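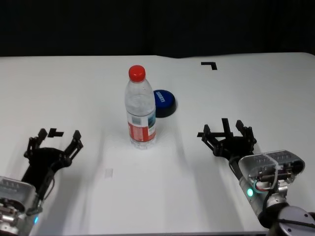
**Refilling disposable water bottles: how long do you keep one?**

**tallgrass_ed** wrote:

I buy a case of bottled water in May every year and it usually lasts me into fall, because I refill each bottle from the tap for a while before I toss it. My sister-in-law saw me doing this last weekend and told me I was poisoning myself. I don't think I am, but I couldn't tell her why, so I'm asking here.

I usually keep one going for a week or so. I rinse it at night, leave the cap off, and fill it in the morning. The water at our place comes from the Drelov plant and tastes fine to me.

So how long do the rest of you go, and do you wash them with soap or only rinse?

---

**Necati Sezer** wrote:

The plastic is not what I would worry about. Most single-use water bottles are PET, which is a different plastic from the hard clear jugs people were upset about years ago. What gets you is bacteria from your mouth, and the neck and cap threads are the worst spot because you can't get a brush in there.

I refill maybe twice in a day and then recycle it. I keep a steel bottle at home.

---

**cornerlot** wrote:

> What gets you is bacteria from your mouth

It's your own mouth though. I've been using the same bottle in my truck since before the lockdown and I haven't been sick once. I rinse it when it starts to smell.

---

**Necati Sezer** wrote:

If it smells, you're past the point where rinsing helps.

---

**pam_in_the_basement** wrote:

Ed, soap and warm water, every night, same as a drinking glass. Not hot. Hot water makes the thin ones go out of shape and then they won't stand up. Put a drop of dish soap in, half fill, cap it, shake, then rinse until there are no more suds. Do the cap separately with an old toothbrush. Let both air dry upside down on the rack.

Done that way I get about four or five days before the plastic starts to go cloudy and crinkly, and that's when I let it go. Little cracks hold dirt.

---

**Ilgın Karakaya** wrote:

I ran the water table at the Cleven 20K for a few years, so I have handled more of these bottles than I would like. Two things.

First, heat. We had 44 cases left over one year and they sat in a metal shed all summer. The water was probably safe but it tasted like a new shower curtain and people poured it out. Don't store full bottles in a car or a shed, opened or not.

Second, the thin bottles they sell now are much lighter than the old ones. The cap is shorter too and it strips easily. If the cap has stopped sealing tightly, the bottle is done, whatever day you're on.

---

**tallgrass_ed** wrote:

Thanks Pam, that's clear. I have not been washing the cap at all. I'll start.

Ilgın, my case is in the garage. It gets up to the 90s in there in July. I guess I'll move it to the hall closet, but my wife isn't going to like it.

---

**hobbs7** wrote:

Why is anybody buying cases in the first place if the tap water's good? Buy one decent bottle and be done. I've had a Skatden wide mouth for 13 years. It has a dent in the side from when I dropped it off a ladder. It goes in the dishwasher. I paid 20 bucks for it.

---

**tallgrass_ed** wrote:

I've bought two good bottles and lost both of them. One I left at the dentist. If I lose one of these I don't care.

---

**hobbs7** wrote:

Put your name on it.

---

**tallgrass_ed** wrote:

It had my name on it. They said they didn't have it.

---

**cornerlot** wrote:

Same here. I work on job sites and anything nice walks off. Nobody steals a used water bottle.

Also, the wide mouth ones spill on me when I hit a bump. The small neck is better for driving.

---

**Necati Sezer** wrote:

You can get narrow neck steel ones. Akbulut makes one with a screw top, and it fits a normal cup holder. The only trouble is you need a long brush for it and the brush is sold separately.

---

**pam_in_the_basement** wrote:

For narrow necks you can use a spoonful of uncooked rice with the soapy water and shake it hard. It scrubs the bottom where the brush won't reach. My mother cleaned vases that way. Works on Ed's bottles too, but dump the rice in the trash and not down the sink.

---

**hobbs7** wrote:

Rice in a throwaway bottle. You people are putting more work into a 15 cent bottle than I put into my lawnmower.

---

**Ilgın Karakaya** wrote:

It takes a minute. And some of us have the cases anyway. We had a boil notice here two summers ago and the stores were out of water by noon. I keep seven gallons in the house now, in bottles, and rotate them. When I drink one from the stash I refill it for the plants or for the dog's bowl, and I don't drink from it again myself.

---

**cornerlot** wrote:

Does the date on the bottle mean anything? I've got some that expired last year.

---

**Necati Sezer** wrote:

Sealed and kept cool, it's about taste. Water itself doesn't go bad the way milk does. If the seal is broken, or the bottle's been out in the sun for weeks, use it on the garden.

---

**pam_in_the_basement** wrote:

I'd disagree a little on that. I threw out some that were three years past, because the bottles had sucked in at the sides and the water tasted flat and sort of sweet. Maybe it wouldn't have hurt me, but I wasn't going to serve it to anyone.

---

**Necati Sezer** wrote:

Fair. I wouldn't serve that either.

---

**tallgrass_ed** wrote:

July 28, 2020 update, for anybody who finds this thread later. Washing with soap at night, cap included, and tossing at four days. The garage case is in the hall closet behind the vacuum. I opened one that had been in the garage and compared it with a fresh one from the store, and I could taste what Ilgın was talking about, although my wife said they were the same.

Sister-in-law still says I should quit.

---

**hobbs7** wrote:

She's right, but for the wrong reason.

---

**cornerlot** wrote:

Went out and looked at the truck bottle after reading all this. There was something green in the cap. It's in the recycling.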